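Progress report to the Lovard Fund, July
Prepared by Kyu-ri Kang, equipment planning, Vorier
For the attention of Lorraine Pickering

Dear Lorraine,

You asked for a shorter report this time with the spending questions near the top, so I have tried to do that. The quick version is that the two-arm station is earning its bench space, we have underspent on one line and will overspend on another, and I would like your agreement to move money between them before we order for the second station.

Where we are

The first station is in daily use. Dong-hyun Cheon runs the mornings and Ye-ji Ban takes over at 1.30 pm, and between them they logged 174 hours of working time on the arms this period. I had planned for fewer than that. The difference comes from changeovers, which used to eat most of an hour each. Ye-ji now has the next set of parts waiting on a trolley, and it has made a bigger difference than anything we bought!

We recorded 861 complete runs of the small-parts work. A run counts as complete when the parts have gone where the job sheet says and the person at the station has signed it off. I have left partial runs out altogether, as they muddied the figures in my last report and you were right to query them.

The work itself is the earbud job we described in the application: charging cases and earbuds on one table, with a bin for the cases and coloured holders for the buds. It is fiddly work for a two-finger gripper, and I am delighted with how far it has come. The cases are smooth and rounded, so they were always going to be a good test of whether parallel grippers were the right thing to budget for. Yi-an Lim argued for them at the start, against my preference for something dearer, and I am happy to put in writing that she was right.

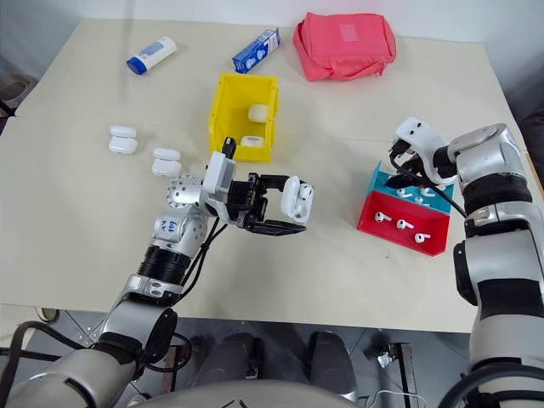 Charging cases, earbuds and the yellow bin on the first station's table.

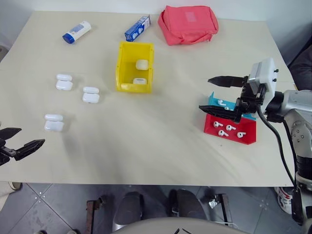 What we have learned about buying

The largest lesson is about wear. I budgeted for grippers as if they would last the whole grant, and the fingers do not. The bodies are fine and show no sign of needing replacement. The finger tips do need changing, and we have been buying them in pairs from Stikach at the single-order price. We got through more of them than I allowed for, and on two occasions the station stood idle while we waited for a parcel. A pack of 55 pairs would bring the unit price down and carry both stations to the end of the grant with some left over. I would much prefer a drawer full of tips to another afternoon of refreshing a tracking page.

Cables are the second lesson. The original quotation covered one set per arm and no spares. Dong-hyun has asked for a full spare set for each station, plus better clips for the runs along the arms, and I have included both in the revised list. They are cheap next to everything else, and I should have put them in from the start.

Then there is the table. We bought a plain one with a pale top, half expecting to replace it with a proper workstation later. I no longer want to. It is the right height, it wipes clean, and the same model can be had again for the second station. That is the underspend I mentioned: the workstation line is almost untouched, and I propose to use it for the finger tips, the spare cables and a second set of bins and holders.

Quotations for the second station

I asked for two quotations, from Stikach, who supplied the first pair of arms, and from Arnardóttir, who were recommended to me by another grant holder.

Stikach would supply the same arms and grippers as before. The advantage is plain: one set of spares, one set of habits, and no retraining. Their delivery time has grown since last year, though, and they want half the payment with the order.

Arnardóttir are cheaper on the arms and quicker to deliver, and their people were a pleasure to deal with – they answered every question on my list, including the dull ones about mounting bolts. But their gripper bracket is different, so we would be keeping two kinds of spare in stock, and the saving shrinks once that is added in.

My recommendation is Stikach, provided they will split the payment into three. I have asked them and am waiting for a reply. Yi-an agrees. Dong-hyun would have liked to try the other arms, and I have promised him a demonstration day with Arnardóttir whichever way we go, at no cost to the grant.

Things I am still unsure of

Electricity. The second station will go on the same circuit as the first unless the landlord lets us add another. I have a price for the work but no permission yet. If it comes late, we can run the stations in turn, which would be a pity but would not stop us.

Staff time. Two stations will need a third trained person for holiday cover. Ye-ji has offered to do the training, and I have put her hours into the forecast under salaries.

What I need from you

Please could you confirm that moving money from the workstation line to consumables and spares is acceptable, and whether you need a revised budget form or whether a letter will do. I would also like to know if the second payment can be released once the order is placed, as it was last time, instead of on delivery.

You would be very welcome to come and see the station at work. Mornings are best, any time after 10 am, and Dong-hyun is keen to show you how the cases are handled now compared with your last visit.

With thanks from all of us,

Kyu-ri Kang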